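Come spend the summer with us: kitchen and household helper wanted at the Collari retreat house, Tristville

Hi! I run the guest side of things at Collari, which is a small Buddhist retreat house on the edge of Tristville, and I'm looking for two people to live in and help us from May through the end of August. If you've been practicing for a while and keep telling yourself you'd like to get away and do it properly, please read on. And if you've never sat on a cushion in your life but you can cook rice for a crowd and don't mind silence before breakfast, read on too, you'd be very welcome.

A little about the place. We have 10 guest rooms, a shrine room that used to be a hay barn, a walled garden that gets away from us every June, and a kitchen where most of the talking happens. People come to us for a weekend or a week, some for a whole month. Our teachers are visiting teachers and they follow different lineages, so one week there's a lot of chanting and drum and the next you could hear a moth. I love both but I'll admit I sleep better in the quiet weeks.

What would you be doing? Mostly kitchen and house work. Breakfast and lunch are vegetarian and we cook them from scratch, then supper is soup and bread. You'd chop, stir, wash up, dry up, put away, and change beds on turnover days. There's also the shrine to look after: filling the water bowls in the morning, emptying and wiping them in the evening, trimming the candles, sweeping. I'll show you how we do it and in what order. It takes a few mornings to get the hang of, and then it becomes the nicest part of the day (for me anyway). 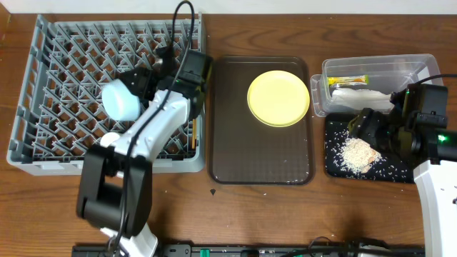
Dish rack, tray and storage container on the wooden table.

The day starts early. The bell goes at 5:30 and the first sitting is at 6, and I'd ask you to come to that one with everybody else. After that you're on with me until lunch is cleared. Afternoons are split, so on any given day one of you is free until supper and the other one is around for deliveries, the phone and whoever turns up at the gate. The evening sitting is optional for staff, though most people end up going. You get 2 full days off a week, and they're together, so you can go somewhere if you want to. The bus into town stops at the bottom of our lane.

We give you your own room (small, but with a door that shuts and a window that opens), all your meals, and 89 dollars a week for pocket money. I know that isn't much. You can also sit in on any teaching that happens while you're here without paying the course fee, and after the first month you can take 3 days of silent retreat with someone else covering your work. People have told me that was what they came for.

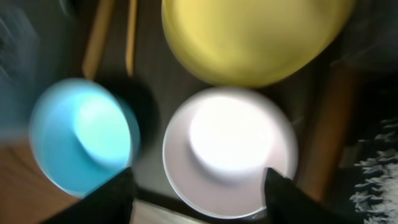 I should say something about who does well here, as I've hired for this job a few summers running now. You need to be OK with repetition. The same pots come round again and again and the same guests will ask you where the towels are. You need to be able to lift a sack of potatoes, or at least drag one, and you need to be reasonably cheerful with people at seven in the morning, some of whom have been crying. It happens on retreat, and a cup of tea goes a long way. You don't need to be Buddhist. We've had Quakers, Catholics, a very devout birdwatcher and plenty of people who'd rather not put a name to it.

House rules: no alcohol, no meat cooked on the premises, shoes off indoors, phones stay in your room during working hours. Sorry, no pets - we have two elderly cats who've made their feelings clear. Couples can apply but please write separately, I want to hear from each of you.

Some dates to think about. The Galindo group comes for their family camp in July, with lots of kids, and the house is noisy and full that week and everyone works a bit extra (you get the hours back in August). Then in the second half of August we hold the Zuvellow lamp offering, when people walk up from town at dusk with lanterns, and I'd really like both helpers to still be here for that. If you can only do part of the summer, tell me which part and I'll see what I can juggle.

To apply, just write me a letter. An email is fine, a real letter is lovely. Tell me what you've been doing lately, whether you have any practice and what it looks like, what you like to cook, and anything about your health or diet I ought to know. Please add the name of somebody I can call who has worked or lived with you. No resume needed, but I won't throw it away if you send one. I'll phone everyone who seems like a fit, and if you live close enough I'd ask you to come up for a night and a morning before we both decide.

Letters by the end of March, please. The address and email are on our contact page, mark it "summer helper" so it doesn't end up with the course bookings.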